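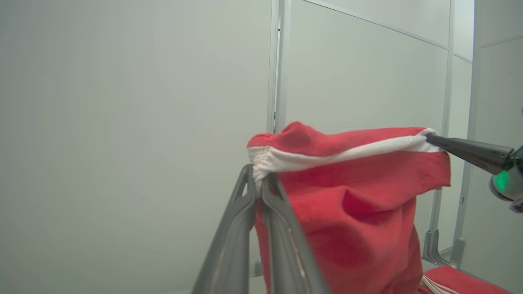
Morning, all. I was asked whether a machine can do your laundry yet, and I've got 19 minutes to say "sort of". Laundry is the chore every robotics outfit promises first, I suppose because bending metal is too easy. A car door keeps its shape while you think. Cloth doesn't. Look at the waistband: one end bunched in the gripper, the other pulled flat, and everything under it hanging however it likes. My teenager folds the same way, but he costs more to run.

(Pause. Water.)

Mudwood, our folding project, has logged 1,644 attempts since May. We called 1,353 of them acceptable, and I'd ask you not to look too hard at "acceptable".
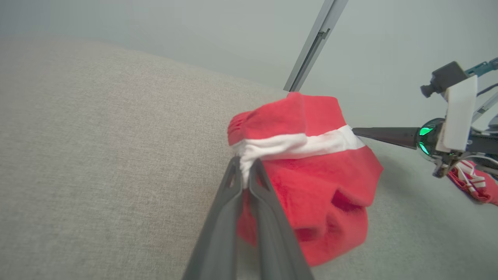 Elastic is the colour-in-the-wash of our trade, a small thing that ruins your whole day. Grab too much and you've got a knot. Grab too little and you've got air.

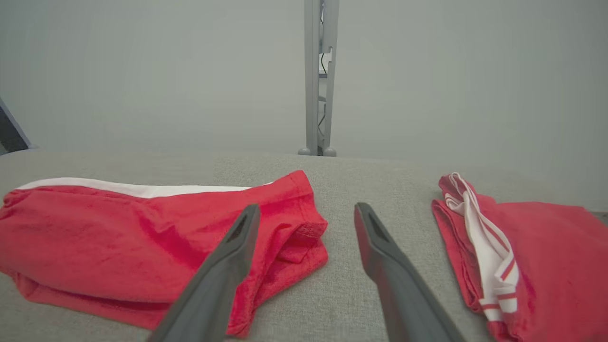

So, shop floor: yes, for boxes. Your place: give it a few years and keep the ironing board. Skip the Tronania slide if we're running late. Questions, then lunch.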